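4.3 Freie Mitarbeiter in Prosura anlegen

Bevor Sie anfangen, muss der Vertrag von beiden Seiten unterschrieben sein. Sie brauchen auch die Steuernummer und die Bankverbindung von dem Auftragnehmer.

1. Öffnen Sie das Menü „Personen“ und wählen Sie „Neu“, dann „Extern“.
2. Tragen Sie Name und Anschrift genau so ein, wie sie im Vertrag stehen.
3. Wählen Sie bei „Abrechnung“ den Wert „Auf Rechnung“. Das Feld „Lohnsteuerklasse“ wird danach grau.
4. Geben Sie die Vertragsdauer in Monaten ein. Voreingestellt sind 6 Monate.
5. Drücken Sie „Speichern“. Das Programm vergibt eine Nummer mit vier Stellen, zum Beispiel 2366.

Achtung: Eine Person darf nicht gleichzeitig als „Intern“ und „Extern“ geführt werden. Bei einem Wechsel beenden Sie zuerst den alten Eintrag (siehe Abschnitt 4.5).

Hinweis: Das Programm prüft nicht, ob die Person rechtlich selbständig ist. Diese Frage klären Sie bitte vorher mit Ihrem Steuerberater.
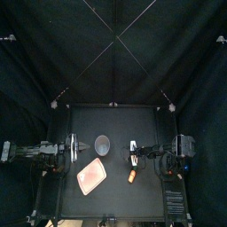 6. Laden Sie den Vertrag unter „Dokumente“ als PDF hoch. Der Dateiname darf höchstens 56 Zeichen haben.
7. Weisen Sie eine Kostenstelle zu. Ohne Kostenstelle bleibt jede Rechnung im Status „Wartet“.

Wenn Sie die Daten aus Kuvusora übernehmen, entfallen die Schritte 1 und 2.

Stand: 18. Dezember 2022, bearbeitet von Grímur Overgaard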